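Home | About | Kitchen | Out & About | Things I Like | Contact

The great water bottle post

15/06/2019

I have been promising this one since February, when I finally threw away the last of my plastic sports bottles (the one with the chewed spout, regular readers will remember it) and decided I was going to be a grown-up and own a proper insulated bottle. One bottle. For everything. How hard can it be?

Well, I've now bought two and been lent another, so you can draw your own conclusions about the "one bottle" plan.

First up was the Drustetti, which I got because it was on the counter in Brolside and I was thirsty. Lovely colour, sort of a dark plum, and it keeps tea hot for ages. But the lid! It's one of those flip-up ones with a rubber bung underneath, and the bung has a groove in it, and I don't care how careful you are, that groove will have something living in it by the end of the week. I went at it with a cotton bud, then an old toothbrush, then gave up and boiled the thing. It's now my husband's. He says he can't taste anything funny. He also drinks milk three days past the date.

After that my friend Sylvie Lévesque lent me her Dumus, the big one, to see if I got on with it. Sylvie takes hers up hills. I take mine on the number 20 bus, and it's the weight of a small dog once it's full. It wouldn't go in the cup holder in the car, it wouldn't go in the side pocket of my rucksack, and when I put it in the middle bit with my sandwiches it won and the sandwiches lost. Very good for hills, I'm sure! I gave it back with a packet of shortbread.

So what I've ended up wanting is much plainer than what I started out looking for. A straight-sided bottle, a screw cap with no moving bits, and a loop on the top you can get a finger through. The loop matters more than you'd think. I'm forever carrying a bag, a brolly and a set of keys all at once, and a bottle I can hook on one finger is a bottle that gets to come with me. The mint green ones with the plain brushed steel cap and the little metal handle are exactly the sort of thing I mean, and I've gone completely soft on that colour.
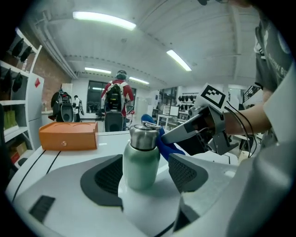
How often should you wash an insulated bottle?

Every day if you're drinking from it every day, with hot water, a squirt of washing-up liquid and a bottle brush, and leave the cap off overnight so it dries out properly.

I say that as a reformed character. I used to just rinse and refill, on the grounds that it was only water. Then I ran a finger round the inside of the neck one Sunday and it was slimy, and I've been good ever since. If it's had coffee in it, I put in a spoonful of bicarb, fill it up with warm water and go off and do something else for an hour. Works on the smell too. Mine says it can go in the dishwasher but I don't, mainly because it falls over and fills up with grubby water and then I have to wash it again anyway.

Mine, by the way, is the Khumalo, and it's been with me for 60 days now (I only know because the receipt was still in my purse). It has one dent, from the back step, and the paint has started to go a bit round the base where I plonk it down on the wall while I'm hunting for my bus pass. I thought I'd mind and I don't really. Cold water stays cold all day. Ice was still rattling about in it at teatime when we had that warm spell. I haven't tried soup, though my sister swears by it, and I'm not sure I want everything to taste of leek for evermore.

Only grumble is the noise. Put it down on anything hard and it goes off like a bell. I took it to the library and every head went up. You can get silicone boots to go on the bottom, and I've ordered one in grey, so I'll let you know if it makes a difference or just collects fluff.

If you've got a bottle you love, tell me in the comments, particularly if you've found a brush that gets into the shoulder bit without bending. I've been through two already.

Recent posts
- A drawer just for lids
- Rhubarb, again
- What I keep in my rucksack
- The slow cooker goes back in the loft
- Three ways with a tin of chickpeas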